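In praise of the crowded counter
By Kerttu Salminen

I worked in a corner shop for six years before I ever worked in what people like to call retail, and I still have opinions about counters. Strong ones! My partner has learned to walk on ahead when I stop to look at one, which I do in every town we visit, usually while holding a bottle of water I have forgotten to pay for.

What set me off this time was a design firm called Boychuk, who did up the little shop at the end of our road last October. They took out the old counter and put in a lovely pale slab with a card reader on it and a small plant. The chewing gum went to a shelf by the door, the lighters went in a drawer, and you now have to ask for them as if they were something shameful. I went in for a lighter for the barbecue and came out without one, because the queue behind me was long and I felt silly asking.

I think this is a mistake, and I don't think it's only nostalgia talking (though there's a bit of that, fine). A counter is where you remember things. You've got your milk, you're fishing for your card, and your eye lands on the straws and you think, oh, the birthday on Saturday. I would never write straws on a list. I have bought them dozens of times, always at the till.

And a full counter can be a tidy one. It takes work, mind you. Lighters are the worst, they tip over and roll about, so you stand them up in a little tray and nudge them square with both hands, and then somebody picks one from the middle to see if it clicks and off you go again. I must have done it ten times a shift. I rather liked it. It's a job with a visible end, and there aren't many of those in a shop.

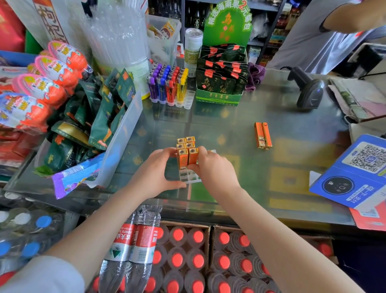
What the glass top is for

My old boss at Uler had a glass-topped counter and I've never met a better surface. Coins slide on it, a cloth goes over it in one swipe, and bright things look brighter on it. Orange lighters with gold tops look like treasure on glass. Put the same ones on pale stone and they look like something left behind after a party.

He also kept the cheap stuff in its own display box with the price across the top in letters you could read from the door. Two yuan a packet, say, and no squinting at a tiny sticker while the person behind you sighs. I wish more smart shops would try it. If I have to ask what a thing costs I have mostly decided not to buy it.

The case against, since my sister will bring it up: it's clutter, it's all impulse buys, and there's nowhere to put your basket down. She's right about the basket. I'd leave a clear patch in front of the scanner and defend it with my life. As for impulse, well, a packet of something for the walk home is hardly a ruinous habit.

I did say some of this to the new owner down our road. He was very nice about it and said he'd think about bringing the lighters out of the drawer. I've offered to come in and line them up.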